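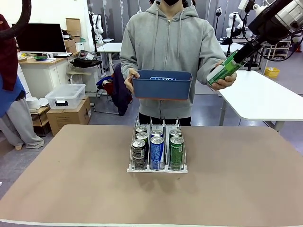 Blue tub, green and white can.

Sorting cans for the container refund - crush or don't crush?

Asked by Tuncay Kozan in Recycling & Waste

Hi all. New to the area, moved to Plurnberg in December and the unit block has no proper recycling setup so I've started saving my own for the refund depot. Got 37 cans in the first fortnight which says a lot about how much soda water we go through.

Questions:
Do I crush them or leave them whole? Old place took them squashed, no worries. The bloke at the depot here said whole only, then the lady on the other counter said she didn't care.
Also do steel food tins count? Tomatoes, chick peas etc.
And does anyone know a way to stop the tub going sticky and smelling like a pub carpet. It's on the balcony and gets the arvo sun.

Cheers

3 answers

Answer 1 - Yiğit Keskin
Don't crush. The sorting machine reads the barcode on the side and if it can't read it you get nothing, it just spits it back out. The manual counter is more relaxed but they can still knock back anything they can't identify, and if there's a queue they will. I took in 300 last time, maybe a dozen were bent from being at the bottom of the bag and I lost half of those.

Food tins no. They go in the yellow lid bin, or whatever your block has. Only drink containers, and not all of those either - plain milk is out, wine depends on when you're asking becuase the rules keep shifting. Check the list stuck up at the door.

Smell: rinse them. Doesn't need to be a proper wash, bit of leftover dishwater in the can, swish, tip upside down on the sink for an hour. Put newspaper in the bottom of the tub and chuck it when you empty. Move it out of the sun if you can, the ants will find it otherwise. I use two tubs, one for cans and one for glass, saves mucking around at the counter. Lids off the bottles before you go.

Go after 2 pm if you can. Mornings are all the cafes with their trailers.

Answer 2 - canny_deb
just take them squashed, never had a problem. did some 800 over summer for my sons footy club all flat as a tack

Comment by Yiğit Keskin: which depot though? Votano St is manual count only. Plurnberg has the machines.
Comment by canny_deb: oh yeah votano

Answer 3 - guest1387
Agree with the first one re rinsing. Bit of bicarb in the tub works too. Also ask your strata about bins, ours got them within a month once a few of us emailed. Keep the tins seperate or you'll be picking them out in the car park like I was

Tuncay Kozan: thanks everyone, leaving them whole. Will try the newspaper. Emailing strata tonight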